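Thursday, 11 February 2021

# Going round

The table in my grandmother's kitchen in Deltwood was a rectangle with one long side against the wall. It did that job for decades. Whoever sat at the end by the cooker had to stand up when the oven door opened, and whoever sat on the bench had to ask to be let out. When the house was cleared, my cousin took the table and found it would not fit through her own kitchen door.

Plenty of people have been looking hard at their tables this winter. A table that used to hold breakfast and the post now holds a laptop, a child's spelling book and a mug of tea from nine in the morning. By six it all has to come off again for dinner. The faults of a table show up quickly when it is used like that.

Deividas Kalniņš has repaired and made tables in a unit behind the old bus garage in Deltwood since leaving his job as a fitter. He trades under the name Meltell. Before last June most of his work was chairs. Now he gets calls about tables, and a good share of the callers want a round one.

"They have measured the room and drawn a square in it," he told me over the phone. "Then they walk round the square and hit their hip on the corner. So they ring me and ask what happens if there is no corner."

## What a circle takes up

A round table does not always save space. Put one in the corner of a room and it leaves a useless wedge behind it, where a square top would have sat flush against both walls. Push it against a single wall and you lose a seat and gain two small gaps that collect crumbs and pens.

In the middle of a floor it does better. You can pass it from any side on a curved path, and a chair can go anywhere along the edge. Four people at a round table all have the same amount of room. A fifth can be squeezed in if the others shuffle along, where at a small square table the fifth person gets a corner between the knees.

The main thing to check is the walking space. Kalniņš asks his customers to cut the top out of old newspaper, tape the sheets together and lay them on the floor for a weekend. Then they set the chairs round it, pulled out as though people were sitting in them. Most end up choosing a smaller table than the one they first asked for. One couple went the other way and moved the fridge.

## Legs

The top gets all the attention in a shop, and the legs decide whether you like the table a year later. A single central column keeps the edge clear for knees. It also means the top will tip if someone leans hard on the rim to get up, and older people often do. A wide, heavy foot helps with this, though it gets in the way of a broom.

Four legs are steadier. They should be set well in from the rim, or you will be back to sitting with a leg between your shins. Three legs never rock on an uneven floor, which is useful in an old house with stone flags, but a three-legged table tips more easily if you put your weight between two of them.

Screw threads work loose. If a second-hand table wobbles, turn it over before you decide against it. Half the time a spanner will put it right. Kalniņš charges £50 to take a loose base apart, clean it, glue it and put it back, and he says he would sooner people tried the spanner first.

## Surfaces for work and supper

Light tops are popular at the moment, pale greys especially. They make a dim kitchen feel brighter and they hide dust and flour. They do not hide beetroot, curry or felt-tip. A matt finish is easier on the eyes under a ceiling lamp than a glossy one, and it shows fewer smears from sleeves.

Wipe with a damp cloth that has been well wrung out, then with a dry one. Scouring powder will leave a dull patch that cannot be put back. For anything you plan to cut, glue or paint, keep a board on the table and do it on that. A board has another use in a shared house. When dinner is ready you can pick up the whole job, paper and pencils included, and carry it somewhere else.

My cousin did buy a round table in the end, a Teto, from a closing-down sale. She complained for a week that she did not know where to sit. Her sons settled it by always taking the two places nearest the radiator. She now has the place that faces the window, and the newspaper goes wherever there is room.
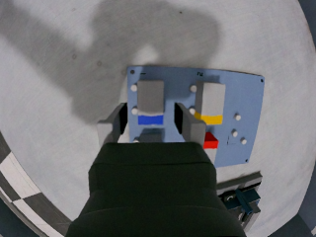

## Before you buy

- Measure the doors and the turn in the stairs as well as the room. A round top will often go through on its edge, but only if the base comes off.
- Sit at the table in the chair you will be using. Arms that are too high will knock the underside.
- Ask how an extending top is stored. The extra leaf of the older Kurian tables has to be kept in a cupboard, and it is a large thing to find a cupboard for.
- Lean on the rim.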